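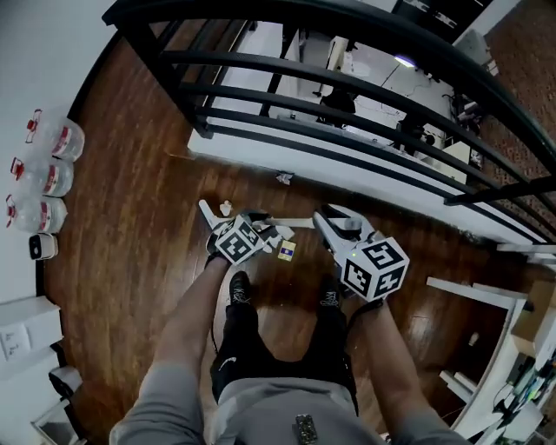 Last updated: 2022-11-01

Pavari Bread Letters

Pavari is a set of 372 household bread recipes, typed up from handwritten letters and put into one tidy table. The oldest letter is from 1892 and it's a joy: a full page on rye, two lines on the weather, and a complaint about the price of lard. I have baked my way through a good part of the set and I still open the file most evenings just to read!

What's in the folder

recipes.csv has one row per recipe. letters.txt holds the full text of every letter, in the same order, with the spelling left as it was written. units.csv lists the old measures (teacup, gill, "butter the size of an egg") with my best guess in grams. notes.txt is where I argue with myself about those guesses.

Columns in recipes.csv

id: a number from 1 to 372
year: the year on the letter, blank if there isn't one
flour: main flour as named by the writer
flour_g: flour in grams, scaled so every loaf starts from 1000
leaven: yeast, sourdough, potato starter, soda or unknown
oven: the writer's own words, such as "quick" or "till the hand can't bear it"
source: Gedirar or Sateno, the two family boxes the letters came from
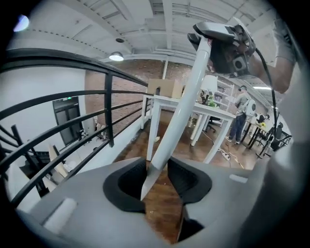

The leaven column is my favorite, and it's also the messiest. Plenty of writers say "the usual" and leave it there, so those rows are marked unknown even when I have a strong hunch. If you can read potato starter into one of them from the rest of the letter, please tell me, I would love to fix it.

Typing and checking

Parveen Miah typed the Sateno box and I typed the Gedirar one. Then we swapped, and each of us read the other's work against the letters. She caught a "salt" I had down as "malt", which would have made a very odd bun. Words we couldn't agree on are in square brackets.

Known problems

Scaling to 1000 g works nicely for plain loaves and badly for anything with a lot of fruit. Oven words are not turned into degrees. Rows from 90 onward use the newer spelling of the flour names, and the earlier ones still need the same cleanup.

Changes

The April version added units.csv. This one fixes the blank years and adds the missing second page of the Jayawardena letter, with its wonderful coconut rolls (make these first).

Use and credit

Free to copy, change, bake from and share. Please name the Pavari Bread Letters if you print any of it. Corrections are welcome by email, with the recipe id in the subject line.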